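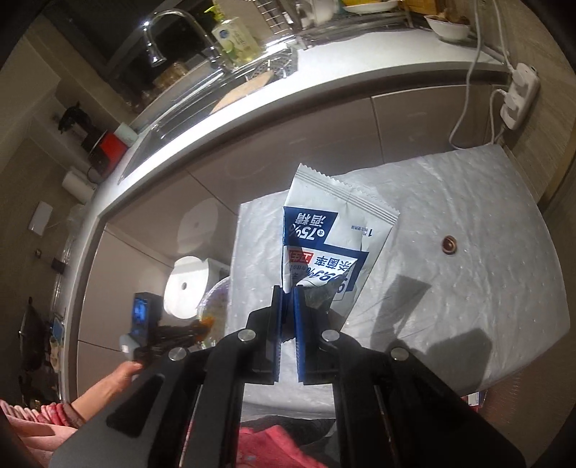 4. Small packets and the household surface

Last updated: November 14, 2020

4.1 What the diaries recorded

We now turn to the part of the study that surprised us most, and that we most enjoyed working on. The 106 households in Damham and Prukach were asked to keep a written diary of every single-use packet that came into the home in May: sauce, sugar, shampoo, wipes, plant feed, the little bags of drying beads that come with shoes. We expected short lists. What came back was around 3,000 entries, many of them running to a paragraph, with crossings-out, arrows and (in one lovely case) a drawn plan of a kitchen drawer.

The method is described in Section 3, but one point needs repeating. Diary keepers were free to write about where a packet was put down as well as what it held. Mansour, in his earlier work on larder shelves, argued that the place where a thing is first put down tells us more about its later life than the place where it is meant to be stored. Our diaries bear this out very strongly. A packet laid on the worktop tended to be used within a few days. A packet put straight into a drawer tended to stay there, and was often met again only when the keeper was looking for something else, such as string.

4.2 Opening

We had not planned a section on opening, yet the keepers plainly wanted one! They wrote about corners that would not tear, about notches hidden on the wrong side, and about the scissors kept near the sink for this purpose alone. Edges came up again and again. Keepers in both towns said that a zigzag edge told the hand where to pull, even when the print was too small to read or was in a language they did not know. One keeper in Prukach wrote that she could find the wipes in the dark by running a thumb along the top of each packet, and another had taught her grandson to do the same with soup seasoning.

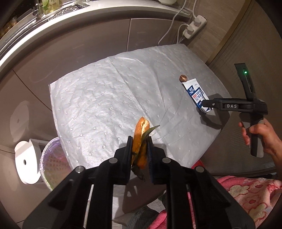
Food packets and cleaning packets were seldom kept apart in practice. Most keepers said at interview that they should be, and then described, with great good humour, a bowl or tin in which vinegar, salt, hand wipes and spare buttons all lived together. We do not read this as carelessness. The bowl is a sorting place, and things pass through it on the way to somewhere more settled. Several keepers had a firm idea of how full it could get before it had to be dealt with, and in Damham this was commonly the point at which the lid no longer sat flat.

Meals had a strong pull on the bowl. Entries written on days when food was brought in from outside were longer and mentioned more kinds of packet, and they also mentioned more leftovers, crumbs and shells on the same surface. Rami Hakim, who coded the Prukach diaries, suggested treating these days as a group of their own, and the idea proved a very fruitful one. Once they were set aside, the remaining days looked much alike in the two towns, although Damham homes are on the whole larger and have more cupboard space.

4.3 Covered and uncovered surfaces

Keepers also told us what the packets were sitting on. Some covered the worktop or table with a cloth, paper or plastic sheet before preparing food or cleaning. Others never did, and a few had strong views on the matter. Households that used a cover wrote more often about small rubbish, and we think the reason is simple: when the cover is lifted, everything on it has to be picked up or tipped out, so each thing gets a moment of notice.

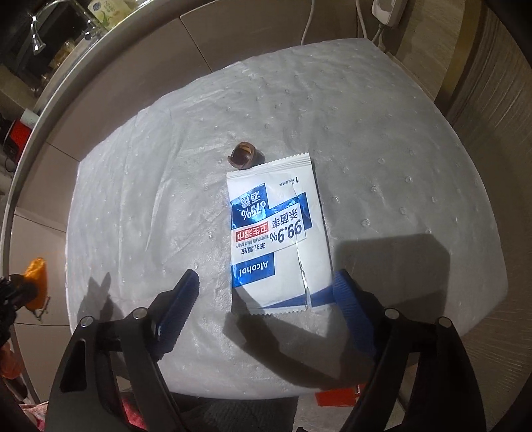 Figure 6. Sealed wipe packet and broken nut shell on a work surface covered with plastic sheeting.

The pairing of packets with food scraps deserves a study to itself. Shells, peel and pips were listed beside packets so often that we added a code for them halfway through and went back over the earlier diaries. Plindanholm, where a smaller trial is being prepared, has a weekly nut market, and we are very keen to see whether the pattern is stronger there.

There are limits to what we can claim. The diaries rely on people remembering to write, and the longest of them, at more than 1,000 words for a single week, came from a keeper who told us she had always liked lists. Homes with small children are few in our group. Even so, the entries are rich, and we have found something new in them at each reading. Section 5 takes up the question of how long unopened packets are kept, and what finally makes a household throw them out.

Related items
The drawer by the cooker: storage habits in Damham
Tear here: notches, edges and the reading hand
Mansour on larder shelves, a second look
Plans for the Plindanholm trial

Sign up to our newsletter to hear when new sections are posted. You can leave the list at any time.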